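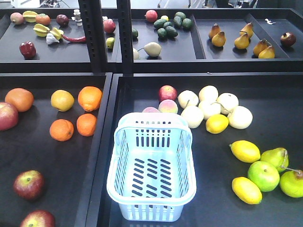
6.4 Recovering from a basket snag stop (code 168)

Applies to: Cirnon picking cell with Cedanel arm controller, shelf layout B. Revised May 7, 2024.

Code 168 means the arm met more sideways force than it should while moving near the basket. It usually happens when a fingertip enters one of the slots in the basket wall and the arm then tries to lift or pull away. The arm stops and holds its position with the brakes on. The gripper keeps whatever grip it had at the moment of the stop.

CAUTION: The arm can move a short way when the brakes are released. Keep hands out of the tray until step 4 is done.

CAUTION: Do not pull the basket free by force. The rim will spring back and the fingertip pads can tear.

To clear the stop:

1. Press the stop button on the front rail. The lamp on the controller changes from amber to red.

2. Check the screen for the code. If it shows 95 as well as 168, the wrist sensor has lost its zero. Clear the snag first, then go to section 6.6.

3. Open the guard and look at where the fingertip meets the basket. Note whether it is in a wall slot, in a floor opening or under the rim. You will need this for the fault log.

4. Turn the key to HAND and take out the key. The arm is now locked.

5. Hold the basket steady with one hand and open the gripper with the manual lever on the wrist. Ease the basket away from the fingertip in a straight line.

6. Look over the wall of the basket. Replace the basket if any bar between the slots is cracked or bent.

7. Set the basket back in the lower right tray, empty, with its base flat on the tray. Move any fruit that has got underneath it.

8. Leave the rest of the fruit where it is. The cell takes a new view of all the trays before it starts again, so there is no set place for each piece.

9. Close the guard, put the key back and turn it to AUTO. Press RESET, then HOME. The arm returns to its rest position at low speed.

10. Run the Sisay check from the service menu with nothing in the gripper. If it passes, start the cell.

Note: On layout B there are two upright posts between the trays. If the arm has stopped close to a post, do not use HOME. Jog it clear in HAND at the lowest speed and then carry on from step 9.

If the stop comes back

Code 168 twice in one shift with the same basket nearly always points to the approach height. Open Herkine, choose Basket, then Approach, and check that the value is 80 mm. Lower values let the fingertips drop beside the wall before the gripper has lined up.

If the height is correct, check the fingertip pads for wear and replace both together. Part number 700 fits all layouts.

Do not raise the force limit to get round this fault.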